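Projects > Robotics Club > Two-Arm Grocery Bagging

Setting up the grocery task with two arms

This is how our club runs the play-food station, written down so new members can get going without pestering whoever is at the next bench. I wrote most of it in June and cleaned it up on 23 November 2025 (mainly the cable part, which I had wrong!). You'll need the Mudora cell, the produce box and 15 free minutes.

1. Get the table ready

Basket on the left, bag on the right. The basket shouldn't be farther forward than the left gripper can comfortably reach, so park the arm over a corner of it and look before you go any further. I like the basket at a bit of an angle, but that's me. The red cloth goes toward the back and can be as crumpled as you want.

Before you touch anything else, trace both purple cables from gripper to base with your finger. They need big lazy loops. If one is pulled tight at the elbow, fix it now and save yourself a very annoying afternoon.

2. Give the bag to the right arm

Use one of the clear bags and let the right gripper hold it. Clear is great because you can see the produce through the plastic, eggplant and banana included, and you know what's in there without stopping the run.
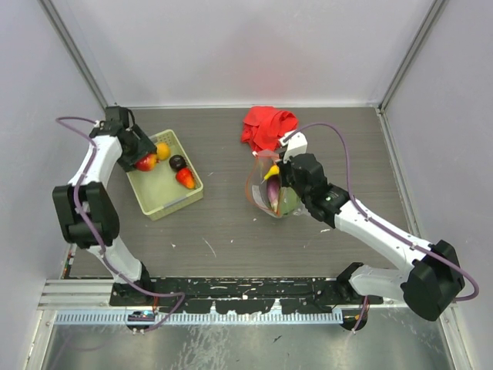 3. Record your runs

Start Zidness, name your session and set the speed to 10 while you're learning. Yes, it's slow. Do it anyway, you'll be so glad the first time an elbow swings toward the wall! Our goal for the year is 300 good runs and we have 63, so every clean one counts.

Mix up the produce between runs. Peach near the front one time, strawberry there the next, pea pods wherever they land. If you always lay things out the same way, Parex learns the layout and gets lost the minute you move a plum (ask me how I know).
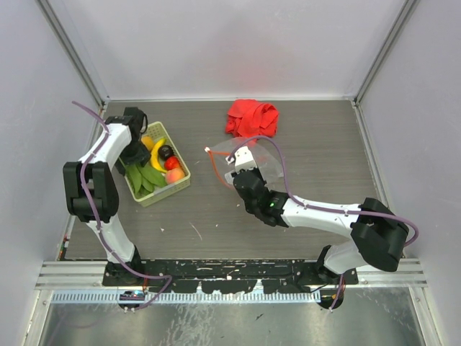

Banana, peach and pea pods in the basket, bag on the right arm.

4. Pack up

Park both arms, then switch off at the Stöcker power supply. Fruit and vegetables go back in the produce box, bags go flat in the drawer. Write your run count on the sheet by the door, even if it's zero.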